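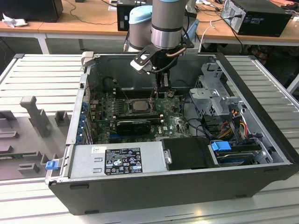 Home Advice Repairs FAQ Contact
Print this page E-mail this page

Buying a refurbished computer: your questions

Is "refurbished" a protected term?
No. It can mean that a machine was taken apart, tested and given new parts, or that someone wiped the keyboard and put it back in a box. Ask the seller for a list of what was done. If all you get is "fully checked", assume very little was.

What about the grades, A, B and C?
Each seller writes its own. Grades nearly always describe scratches, and a spotless case tells you nothing about the drive. We've had Grade C machines from Vostgate that ran for years and a Grade A from Gruvent that wouldn't wake from sleep.

The advert says "50-point inspection". Is that good?
It depends on the points. We asked one shop for theirs, and 11 of them were about the outside of the case. Stickers were mentioned twice. A short list that covers memory, drive health, fans and the power supply would impress us more.

Do I get a warranty?
Usually, but read how long it lasts and who pays the postage. Three months is common and we think it's mean. Check whether the power supply is left out — it often is.

Will my old files and programs work?
Files, most likely. Programs, don't count on it. Anything that needs a licence key may want you to buy again, whatever the salesman tells you.

Is it really greener?
Probably, if it replaces buying new. If you're buying a spare you don't need, I'd want to see the sums. Sellers love a leaf logo and rarely show any working.

Should I pay for the "speed boost" extra?
We wouldn't. Storkska charged a reader for one in April, and the receipt listed nothing but a clean-up of start-up programs. More memory or a solid-state drive is worth paying for, but have the size written on the invoice.

How old is too old?
Look up the processor before you look at the price. Sellers count from the date they got the machine in, and that may be some four years after it was made. Also check that the operating system still gets security updates.

Has the last owner's data been wiped?
You can't tell by looking. Wipe it again yourself before you use it, and do the same with your old one before it goes anywhere.

Who do you recommend?
We don't. Ahn answered our questions fully, but that was one phone call.

Last checked February 20, 2020

Print this page E-mail this page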